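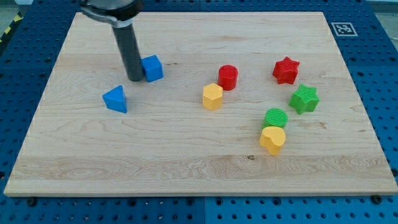

The planner I inherited treated every block as a circle. One radius per object, taken from the largest extent of the mesh, plus a margin. It was fast, it never produced a collision, and it refused a good share of the pushes I asked it for. The case that made me drop it is a pair of pieces standing close together on the right side of the board, a green cylinder with a yellow heart in front of it. As circles the two overlap, so the planner considered the start state invalid and returned nothing. The blue cube with the gripper tip next to it was no better, as any start pose near a piece counted as contact.

So most of the last two weeks went into footprints. Each shape class now has a polygon in the board plane: four vertices for the cube, six for the hexagonal prism, 10 for the star. The cylinder stays a circle. The heart is the annoying one. It is not convex, and the separating axis test I was using only works on convex shapes, so the heart is stored as two convex parts that share an edge. The star is stored as five triangles and a pentagon. The decomposition is done once, offline, by a script that writes a small JSON file per shape. I check that file into the repo next to the mesh and the config loader picks it up by class name.

The margin is now a separate parameter for each pair type. Tool against piece gets zero margin if the piece is the current push target and the full margin otherwise. Piece against piece gets a small one. This removed the overlap check failures without my having to touch the search itself.

Perception needed more work than the planner did. The old detector gave a class, a color and a centroid. With circles that was enough. With polygons I need yaw as well, and yaw is where symmetry comes in. The cube repeats every 90 degrees, the hexagon every 60, the star every 72. The tracker was happily averaging 3 degrees and 88 degrees on the cube and reporting 45.5, then drifting off from there. I now wrap the measurement into the branch closest to the current track before the filter update. It is four lines of code and it should have been there from the beginning. The heart has no such symmetry, so it gets a plain wrap at 360.

Color turned out to be less useful than I had hoped. Each color is shared by two pieces, so it narrows the assignment down to two candidates and shape has to do the rest. Where one piece hides part of another, the segmentation mask of the rear piece loses its lower part and the centroid moves away from the camera. I handle this by fitting the footprint only to mask edges that do not border another mask. Kiran Semwal suggested it in a review and I resisted for a day.

Board pose comes from a fiducial tag that lies flat on the table, past the far right corner of the board. The transform from tag to board is measured by hand and lives in a YAML file. If anyone moves the tag, every footprint shifts by the same amount, and the symptom looks exactly like a camera calibration error. I have added a startup check that compares the fitted board edges with the expected ones and refuses to run above a threshold. Eglė Vanags wants it to be a warning. It is an error for now.

For regression I replay logged start states through the planner without moving the arm. The set has 1,091 of them. With circles, a large part failed before the first node was expanded. With polygons, 11 fail, and all 11 have a piece so close to the rim that the tool has no room behind it. Those are correct refusals, at least until I add pushes along a side face.

Planning time went up, mostly from the star against star checks. A bounding circle test in front of the polygon test got most of it back, so the old radius field is still in the config after all. I have renamed it to broad_phase_radius to keep people from using it for anything else.

Still open: the triangular prism. It can rest on a rectangular face or on a triangular one, and the footprint differs between the two. At the moment the class table has one entry for it and assumes a rectangular face. I will probably split it into two classes that share a mesh, and let the detector choose. Victor Minja has a branch where resting face is a field on the track, which would be cleaner, but it touches the message definition and the log reader with it. I will look at his branch on Monday.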